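Home > Home Brewing > Bottling & Storage

Reusing brown bottles – do I really need to strip the labels?

Picked up a pile of empties from my brother-in-law, Serrano lager mostly, plus some Verkance ones with the foil. Planning a 60 bottle batch in August. First time doing anything bigger than a test jug. Soaked a few overnight in plain water and the glue just laughs at me. Do I have to get it all off or can I leave the paper on and just clean the insides? Also is the oven ok for sanitizing or is that a myth. Short on time, short on sink space.

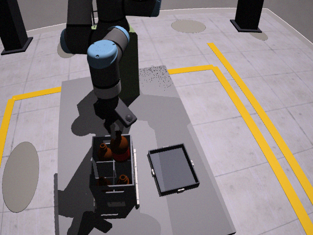
Tap water is pretty hard where I am if that matters. No dishwasher.

Posted by tusholm_cellar

hopsandsocks
Leave them on. Who cares. Inside is what counts – rinse right after you drink, no crud, no problem. If there's dried gunk in the bottom use a bottle brush and hot water, and if it wont come off, toss it. Not worth one bad beer.

Only thing, paper labels go slimy in a bucket of sanitizer and clog up everything. So if you dunk, strip. If you use one of those squirt pumps, dont bother.

Oven works fine. Labels off first for that, obviously. Foil over the mouth, start with a COLD oven, bring it up slow to 300 and let it cool all the way down with the door shut. Takes an evening. I cracked 2 rushing it.
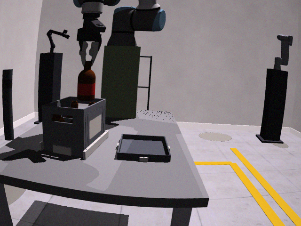 Oh and check the caps. Twist-off necks don't seal right with a regular capper. Pry-off only. Sort those out before you scrub anything, I didnt and was mad about it.

For glue: washing soda, hot water, couple hours. Most slide off. The Bindenach ones never do, I gave up on those.
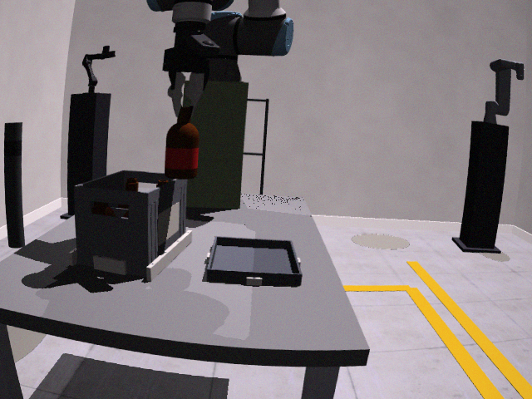
mashtun_mo – member, 1,000+ posts
Agree on washing soda but with hard water you'll get a white film if you leave them in too long. Splash of vinegar in the rinse takes it off. Wear gloves, it dries your hands out bad.

Store them upside down in a clean crate after, or foil on top.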